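Zwischenbericht Trocken- und Hängestation, Projekt Joltomdale
An: Förderstelle Totley
Stand: September

Kurz vorab, ausführliche Fassung kommt mit der Abrechnung. Die Station steht, der Tisch ist eingerichtet, mit dem Aufhängen der Papierkarten sind wir mitten drin. Offen sind noch Klammern, Beschriftung und ein Teil der Wandablage.

1. Arbeitsplatz
Tischplatte Eiche hell, drei Wände mit dem roten Blumendekor verkleidet. Das Muster war im Antrag nicht vorgesehen, Restposten von Ovemmont, dadurch deutlich unter Ansatz geblieben. Trockengestell aus Holz hinten am Tisch, zwei Pfosten, Schnur dazwischen, unten eine Querstange. Klammern liegen in der gelben Schale, Papier links daneben.

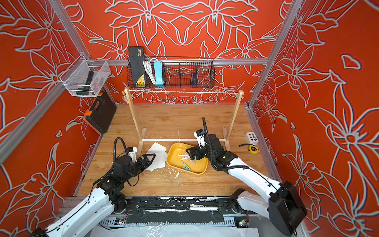
Arbeitsplatz mit Papierstapel, Klammerschale und Trockengestell

Die Platte ist vorne an der Schale schon fleckig. Abschleifen lohnt jetzt nicht, machen wir zum Projektende. Abdeckung wäre im Nachhinein besser gewesen - bitte für die zweite Station gleich mit einplanen.

2. Ablage
Drahtkörbe hängen, schwarz an der Rückwand, der helle links. Klebeband, Kabel und Steckerleiste sind damit vom Tisch runter, das war im letzten Bericht noch als Mangel gemeldet. Befestigung vorerst mit Kabelbindern. Hält, soll aber noch gegen Schellen getauscht werden, Angebot von Valcárcel liegt vor. Werkzeugkoffer bleibt vorläufig links an der Wand stehen, für den haben wir keinen festen Platz.

3. Papier und Klammern
Bestellt waren 2000 Blatt, geliefert ist alles. Klammern: 210 bestellt, davon erst 100 da, Rest angeblich unterwegs. Farben gemischt, spielt für den Zweck keine Rolle. 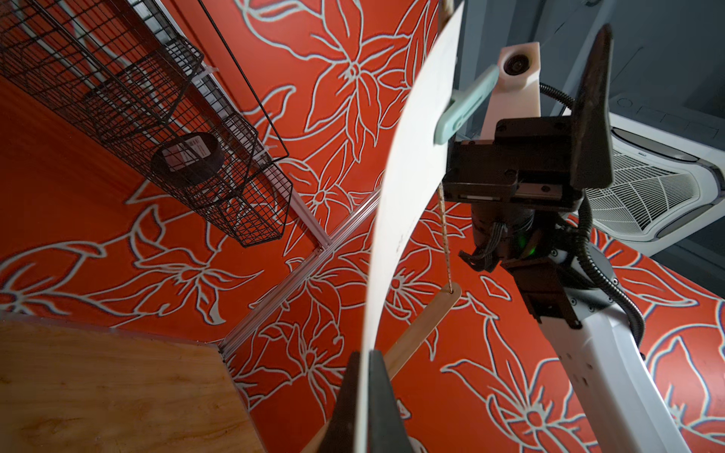

Die größeren Bögen wölben sich im Hängen, mit einer Klammer am Rand ist das nicht zu verhindern. Wir probieren es deshalb mit 2 Klammern pro Bogen, dann reicht der Vorrat aber nicht lange. Bei den kleinen Karten genügt eine. Abstand auf der Schnur wird im Moment nach Augenmaß gemacht, Markierungen an der Schnur wären sinvoll. Karten mit Aufdruck kommen mit der bedruckten Seite nach vorn, steht so jetzt auch in der Arbeitsanweisung.

Schnur muss gelegentlich nachgespannt werden. Ersatzrolle ist bestellt, kleiner Posten, läuft über Verbrauchsmaterial.

4. Stand Aufhängen
Vier Karten nebeneinander passen gut auf die Schnur, mehr würden wir bei der Breite nicht planen. Einzelne hängen noch schief, das wird beim nächsten Durchgang korigiert. Eine zweite Schnur weiter unten haben wir überlegt, dann kommt man aber schlecht an die Klammerschale.

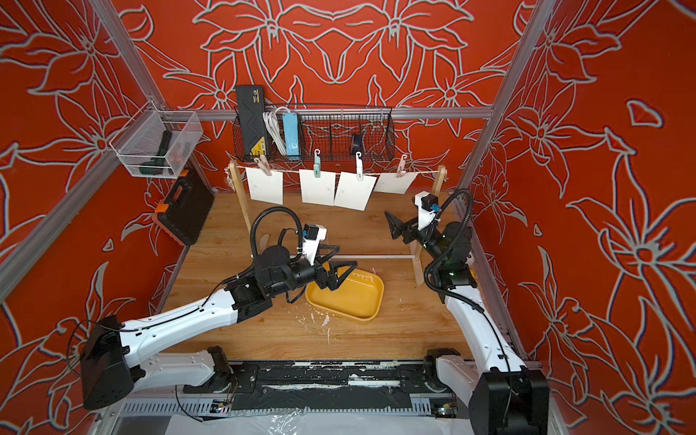
Totley hat dazu zurückgemeldet, vier pro Schnur sei in Ordnung, man hätte aber lieber ein breiteres Gestell als eine zweite Reihe, und ob der Mehrpreis noch aus dem laufenden Ansatz gehe. Geht, wenn die Schellen ins nächste Quartal rutschen. Bitte kurze Bestätigung, dann fragen wir das Gestell bei Valcárcel mit an.

5. Nächste Schritte
Restliche Klammern anmahnen
Schnur markieren
Abdeckung für die Tischplatte aussuchen
Maße für das breitere Gestell an Totley, kommt mit getrennter Mail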